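4.2. El rincón entre la puerta y la mampara

Los cuartos de baño de la muestra Plerireck se clasificaron según la posición relativa de la puerta de acceso y el recinto de ducha. De las 56 unidades visitadas, 28 corresponden al tipo B, en el que ambos elementos quedan separados por un único paño de pared sin aparatos sanitarios. Ese paño suele quedar fuera de los planos de equipamiento y carece de uso asignado en la memoria de obra. En la práctica recibe objetos de poco volumen que no caben junto al lavabo.

La medición del paño se realizó entre el borde exterior del cerco y la cara más próxima del perfil vertical de la mampara, siguiendo el procedimiento de Guerra y Bragança para recintos domésticos de planta reducida. No se descontó el relieve de las molduras. Cuando el cerco presenta un perfil redondeado o acanalado, la referencia se tomó en la arista de contacto con el revestimiento.

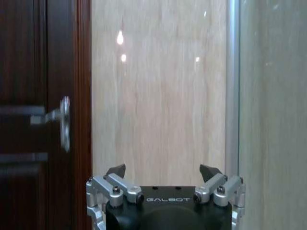
Figura 4. Paño de pared de acabado marmóreo entre el cerco de madera y el perfil de aluminio. Unidad de tipo B.

La anchura útil resultante fue inferior a la nominal en casi todas las unidades. La diferencia se atribuye al espesor de las molduras y a los remates de silicona, que los planos no recogen. Kelly Bragança repitió las lecturas de la primera serie sin conocer los valores iniciales, con una discrepancia máxima de 2 mm, y se adoptó en cada caso el valor menor.

El herraje de la puerta se registró por separado. Una manilla de palanca con placa vertical condiciona la altura a la que puede fijarse un accesorio en la pared contigua, en particular si la hoja abre hacia el interior. En el tipo B los ocupantes tienden a evitar los colgadores en esa franja y prefieren recipientes apoyados en el suelo.

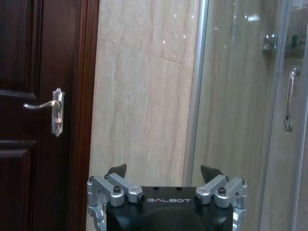

El sentido de apertura de la hoja no explica por sí solo esta preferencia. En la submuestra Mekthorpe, con puertas que abren hacia el pasillo, la proporción de recipientes de suelo fue similar. Odair Guerra propone como variable adicional la resistencia a perforar el alicatado, citada de forma espontánea en las entrevistas y más frecuente cuando el revestimiento es de piezas grandes y aspecto pétreo. El dato debe tomarse con cautela, pues el cuestionario Xavier no incluía una pregunta específica.

En cuanto a la ducha, las mamparas de planta curva liberan en el suelo un área residual de contorno irregular. Un recipiente de base rectangular la aprovecha mal; uno de frente curvo se adapta mejor a la línea del plato. Se consideró viable la colocación cuando el objeto dejaba libre el paso con una holgura de aproximadamente 300 mm y no invadía el barrido de la hoja.

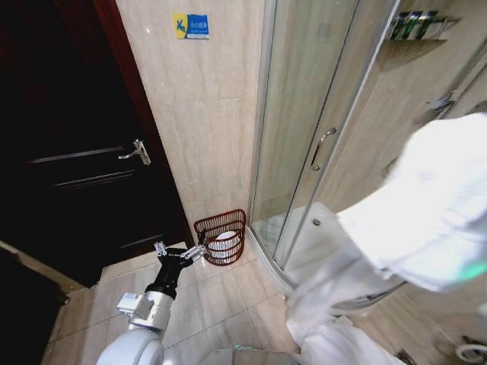 Figura 5. Cesta de alambre en el encuentro de la pared alicatada con la base de la ducha. Contenido: artículo blanco, probablemente papel higiénico.

Los recipientes de malla o alambre se codificaron como abiertos, con independencia de la altura del borde, y los de pared continua como cerrados. Los productos de aseo guardados en repisas dentro del recinto se asignaron a la categoría de ducha y no intervienen en el índice de ocupación del rincón, cuyo cálculo se detalla en el apartado 4.3 junto con los valores de la submuestra Plandodon.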